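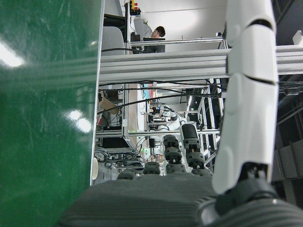 From: Inna Polishchuk
To: bath-cabinet list
Subject: Re: Gremus base, back panel and trap clearance
August 1999

Ayantu Feyisa wrote:

> I have the Gremus 1612 base on order through Pronport, the version with
> the full-width top drawer. The drain comes out of my wall lower than the
> drawing shows and off center to the left. Two questions.
>
> First, can the back panel be cut for the drain and both supply stops
> without the box going out of square? The installation sheet only says
> "cut as required."
>
> Second, the drawer is notched for the trap, and my trap is not going to
> be where the notch is. Has anyone moved the notch, or is it easier to
> move the pipe? The sink is a Berhe undermount and the top is already
> glued to it.

The back panel on the 1612 is not what keeps the box square. It sits in a groove on three sides and is stapled along the bottom. The squareness comes from the two stretchers, front and rear, and from the top once it is bonded down. You can take out a good deal of the panel as long as you leave the rear stretcher alone. Mine has one rectangular opening for the drain and both stops. I would do it that way again, because three round holes have to be laid out exactly and a rectangle doesn't.

Keep the corners of the opening round. Drill each corner first with a spade bit and run the saw between the holes. Tape the finish side before cutting and seal the raw edge with whatever varnish you have open. A slow leak at the stops will run down the wall and wick into that edge long before you see water on the floor.

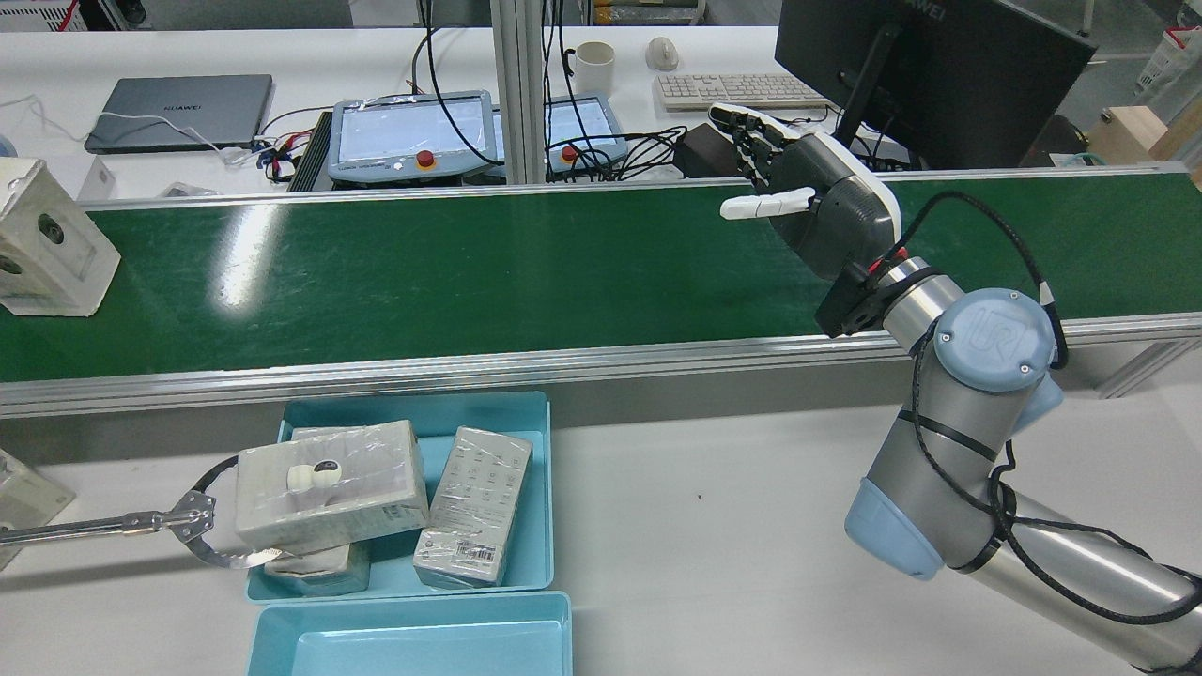
On the notch: the drawer box is dovetailed at the front but only doweled at the back, and the U piece around the trap is a separate part with screws going in from underneath. So it does come out. To shift it left you have to recut the drawer bottom and fill the old opening on the right. I did this on a Gremus tall base, a different model with the same drawer. It took an evening and the result was fine, but you lose most of the usable space on the left side, and the filler strip shows.

Moving the pipe is less work if the offset is small. Plastgate sells a flat trap that runs toward the wall directly under the sink and drops at the back of the cabinet. With it the trap does not enter the drawer at all in most layouts. Measure from the underside of the Berhe bowl, not from the countertop. The undermount sits lower than a drop-in and the tailpiece usually has to be shortened.

The slides are rated at 300 newtons, according to the Gremus sheet, and that is with the screws in all 4 holes. Pronport shipped mine with only the front ones filled. Check before you load the drawer.

One more thing on the order of work. Set the base and level it with the shims at the wall side, screw through the rear stretcher into studs, and only then put the drawer in and check its travel against the trap. If you check travel before the base is screwed down, the shims will change it.

What is the actual offset of your drain from the cabinet centerline? If it is over 2 inches I would forget the flat trap and move the notch.

Inna
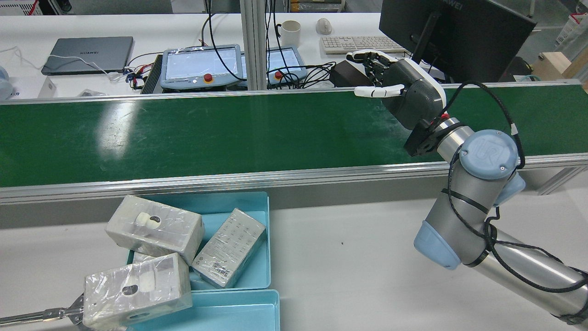
Arm and green belt, aluminum rails on both edges.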